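How to Bind Your Own Pocket Notebook with Pamphlet Stitch

January 5, 2019
By the Vermeulen Paper Bench

I made my first pamphlet-stitched notebook in November and I have not bought a notebook since. It takes one needle, one length of thread and a small stack of folded paper, and the first one you make will be good enough to carry in a coat pocket and write in every day. I love that about it! So many crafts ask for a month of ugly practice pieces before you get anything you'd want to keep.

This page covers the five-hole version, which is the one I make most. The three-hole version is the same thing with fewer stops, and I'll say a bit about it near the end.

What you need

Ten sheets of ordinary letter paper, cut in half so you end up with 20 half sheets (you'll only use some of them, and the rest become your spares). One piece of heavier paper or light card for the cover. Linen or strong cotton thread. A blunt needle with an eye just big enough for the thread. An awl, or a pushpin if you don't own an awl. A ruler, a pencil, a sharp craft knife and something safe to cut on. A bone folder is lovely to have, but the back of a spoon does the job.

For thread, I use waxed linen from the shop in Clolstead, where they sell it by the yard. If yours isn't waxed, pull it over a lump of beeswax two or three times. Waxed thread stays where you put it and doesn't twist itself into knots halfway through, and I promise you'll notice the difference on your very first stitch.

Check the grain first

Paper has a grain, and it wants to fold along it. Take a sheet and bend it over gently, without creasing, first one way and then the other. One direction will feel floppy and the other will push back at you a little. You want the fold of your notebook to run the floppy way. Fold against the grain and the crease comes out rough, and the finished book tries to spring open on the table.

Most letter paper has the grain running the long way, so a sheet cut in half across the middle gives you pieces with the grain running along the short side. Fold those so the short sides become the height of the book and you'll have a neat little notebook, 5 1/2 inches wide before folding if you cut it in half again — or a bigger one if you don't. Play with scrap until you find a size you like. Mine changes with every batch.

Fold the pages

Fold each piece by itself, matching the corners carefully, and press the crease from the middle out to each end. Then tuck the folded pieces inside one another. Eight is a good number for a first book. That gives you 32 pages, counting both sides, and it's still thin enough to punch without a fight.

Tap the stack on the table, spine down, then head down. The outer edge will slope a bit, as the inside pages stick out farther than the outside ones. Leave it alone for now. We'll trim it later.

Fold the cover the same way and slip it around the outside. I cut covers a hair taller than the pages and trim everything together at the end.

Make a hole guide

Cut a strip of scrap paper the same height as your pages and fold it lengthwise. Mark the center. Put a mark half an inch in from each end, and then one more mark halfway between the center and each end mark. Five marks in all. Write "top" on one end so that you never flip it by accident.

Lay the guide in the center fold, open the book partway (a phone book underneath is perfect for this, if you still have one) and punch straight down through each mark. Aim for the fold itself. If the awl comes out to one side on the cover, pull it back and try again at a better angle before you widen the hole.

Sew it

Cut a thread two and a half times the height of the book. Don't tie a knot in the end. Number the holes in your head from one at the top to five at the bottom, with three in the center.

Start inside the book and go out through hole three, leaving a tail of three inches or so. Come in through hole two. Go out through hole one. Come back in through hole two. Now go out through hole three again, down the outside and in through hole four. Go out through hole five and back in through hole four.

Your needle and your tail are now both on the inside, and every gap along the spine has thread on it. The tail is coming from hole three and the needle end from hole four, so slide the needle under the long inside stitch and bring it back to the middle. Pull both ends snug, always along the line of the spine. Pulling straight up toward you will tear the paper, and I have the torn notebooks to prove it.

Tie a square knot over the center hole and trim the ends to half an inch. I like to leave mine a little fuzzy.

Trim and press

Close the book and put it under something heavy overnight. In the morning, trim the outer edge with a fresh blade and a metal ruler, using lots of light passes. Let the blade do the work and keep your fingers well back from the edge.

The three-hole version

For a very small book, mark the center and one hole near each end. Go out through the center from the inside, in at the top, down the inside past the center, out at the bottom and back in through the center. Tie the two ends around the long inside stitch. Five minutes, start to finish, and great for using up scraps!

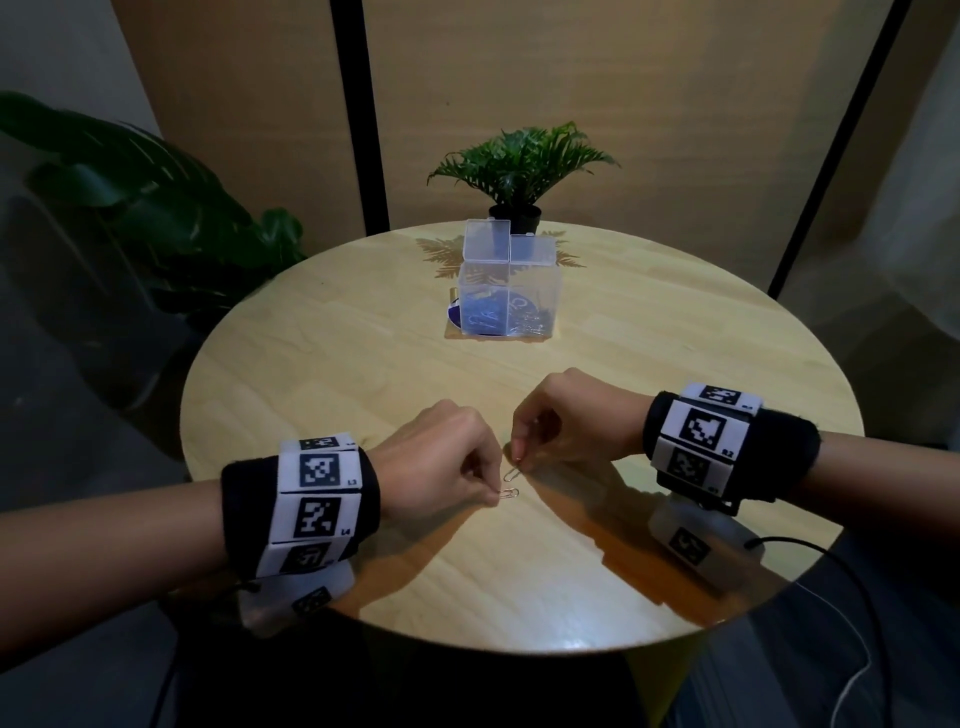 How do I keep the pages from sliding around while I punch the holes?

Clip the stack at the top and bottom of one side before you open it over the guide, with a scrap of folded card under each clip so it doesn't dent the paper. Take the clips off after the first two or three stitches are in, once the thread is holding everything in line.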